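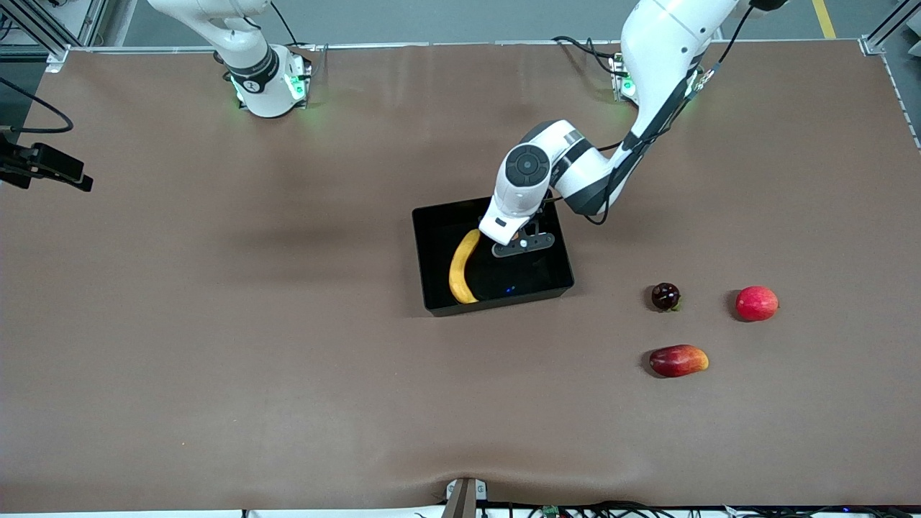 Two floors of paper and one very long lunch

I finally made it to the Vuorinen, the little gallery up the hill from the tram stop, and I have been boring my friends with it ever since. The show is called Tilen and it's all works on paper, 139 of them, by Sarmīte Pētersons and Svitlana Melnychuk. They shared a studio one winter and mailed drawings back and forth for years after that, and the gallery has hung the whole exchange in the order it was sent.

I went in expecting to be out in half an hour. Ha! The ground floor alone took me most of the morning. Pētersons works in soft pencil, mostly coastlines (I think they're coastlines), and she presses so hard in places that the paper has gone shiny. Melnychuk answers with ink, quick and a bit rude. There's one pair near the stairs where Pētersons sent a gray, careful harbor and got back a single fat black line with a stamp stuck on it. I laughed out loud and a guard looked at me.

Upstairs is harder going. The light is low and the labels are at knee height, so everybody shuffles around bent over like they've lost an earring. I'd also have cut the video. It's the two of them reading their letters aloud, and the sound leaks into the room with the best drawings — the blue ones from November, don't skip those.

My friend Sobia Bangash came with me and liked the envelopes better than the art. She has a point. They're in a case by the window, all creased and scribbled on, and I went back to them twice.

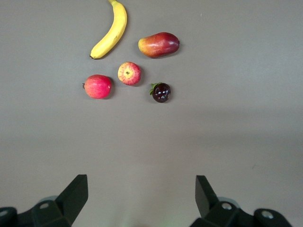
A banana and company, gray background.

Anyway, the catalog. Rosario Marchetti wrote the main essay and it's good, chatty and full of gossip about who owed whom a letter. Trirkow printed 2,225 copies and the paper is lovely, thick and slightly toothy. I bought one and then carried it through the rain under my coat.

Lunch afterward was at Flirkulau across the street, where we argued about the black line over soup until they started putting chairs on tables. Sobia says it's lazy. I say it's the best thing in the building. Ritva Eskola, if you're reading this, go before it closes and tell me I'm right!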